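Review: the Lustalen two-stage grasping method, bench evaluation

Cletus Dvorak, 2021-10-31

Lustalen is a learned control policy for two-armed tabletop work. It splits each pick into a coarse reach, driven by the fixed camera, and a fine approach, driven by the wrist camera on whichever arm is moving. The authors released code and weights in April. We ran it at the Dunley bench on a shelf-loading task: small lidded pots have to be placed on, or taken off, a low slatted rack. Our control was Clorkix, the single-stage method we have used until now.

Installation took a morning. The configuration files are well laid out, although the arm offsets are given in two different units and the manual does not say so.
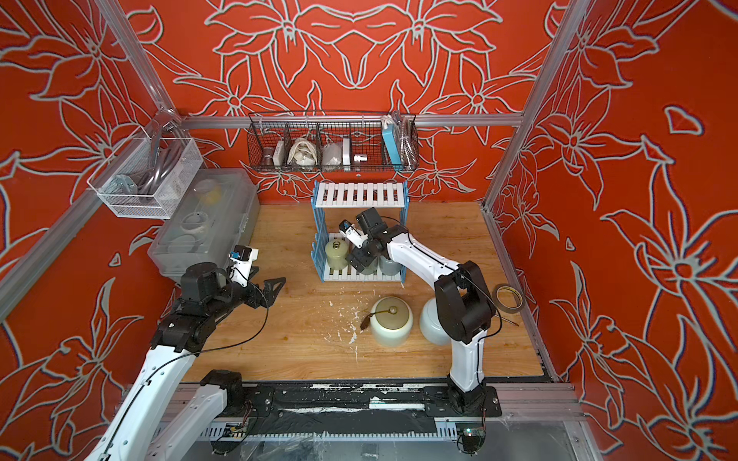 Fig. 1. Fixed view. Right arm reaching into the lower tier of the rack.

Reaching under an upper shelf is the hardest part of the task. The arm hides much of its own work from the fixed camera, and a single-stage method tends to hesitate there. We ran 121 trials with each method. Clorkix failed 40 times, mostly by stopping short or touching the shelf above. Lustalen failed nine times. Cycle time was nearly the same for both.

The handover between stages is set by a confidence threshold. The default is too low for our layout and let the wrist stage start before a pot was in view. Raising it cured most early faults, at the price of a short pause on each reach.
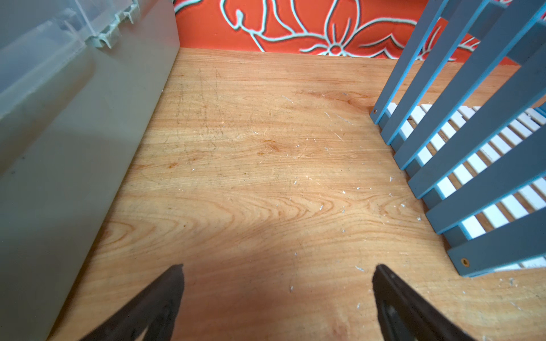

Fig. 2. Wrist view over bare board, storage box to the left and slatted side panel to the right.

A view such as Fig. 2 gives the fine stage no pot to work on. The published version has no rule for this case and will keep creeping forward until the step limit. We added a return to the coarse stage, which is a small patch and ought to be in the main release. Strong wood grain and pale debris on the board did not disturb either stage. 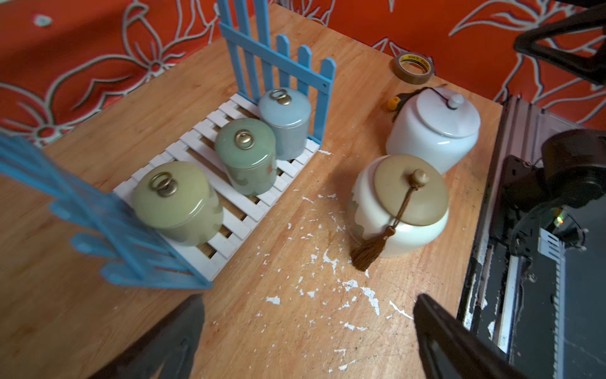

Lids are the remaining weakness. Ring handles gave little trouble, but two of the nine failures came from cords and tassels, where the fine stage aimed at the hanging part instead of the knob. Lyons, who maintains our logging tools, found the same bias in the attention maps. More training data with soft attachments would probably help.

The paper's ablation table is sound as far as we could repeat it. We could not reproduce the claim about unseen backgrounds, as all our trials used one patterned backdrop.

Recommended for cluttered shelves, with the threshold raised and the fallback patched in. For open tables Clorkix is simpler to maintain and we will keep it there.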